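Regelkunde und Spielanalyse Frauenfußball, Skript zur vierten Sitzung
Thema: Pressing lesen und auslösen

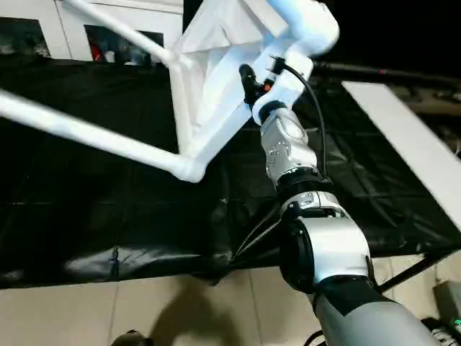
So, letztes Mal sind wir beim Mittelfeldpressing hängen geblieben, und ich hatte versprochen, dass wir die Auslöser noch einmal sauber durchgehen. Wer gefehlt hat: Bitte vorher Blatt drei lesen, sonst wird es zäh!

Ein Auslöser ist ein Moment im gegnerischen Aufbau, auf den die ganze Mannschaft gleichzeitig reagiert. Klassisch ist der Rückpass auf eine Innenverteidigerin, die den Ball mit dem Rücken zum Feld annimmt. Auch der hoppelige Querpass gehört dazu und (mein persönlicher Liebling) der Ball auf die Außenverteidigerin, weil die Seitenlinie dann für uns mitverteidigt.

Unser Beispielspiel ist Murnow gegen Flistdale vom 8.10.24. Murnow läuft im 4-4-2 an, die beiden Spitzen stellen den Sechserraum zu und warten. Sie warten wirklich lange, das sieht in der ersten Viertelstunde fast faul aus. In der 17. Minute kommt dann der Pass nach rechts außen, und plötzlich schieben alle durch. Achtet beim Anschauen bitte auf die ballferne Außenspielerin von Murnow, die rückt weit ein und lässt ihre Gegenspielerin ganz bewusst frei. Viele von euch haben das in der Hausaufgabe als Fehler notiert. Ist es nicht! Den langen Diagonalball unter Druck muss man erst mal spielen können.

Zur Kondition: Kein Team presst 90 Minuten durch. Flistdale hat das nach der Pause gemerkt, den Ball einfach mal laufen lassen und die Abstände bei Murnow wurden immer größer. Da seht ihr schön, was passiert, wenn vorne zwei anlaufen und die Kette hinten stehen bleibt.

Noch ein Wort zum Gegenpressing, weil das in den Mitschriften gern durcheinandergeht. Gegenpressing beginnt direkt nach dem eigenen Ballverlust, Pressing gegen den geordneten Aufbau des Gegners.

Bis zum nächsten Mal: Sucht euch eine Halbzeit von Skikulau aus, notiert jeden Auslöser mit Spielminute und schreibt dazu, wer als Erste losläuft. Eine Seite reicht. Die Klausur ist im Februar, Taktikskizzen kommen auf jeden Fall dran, also Bleistift und Lineal mitbringen.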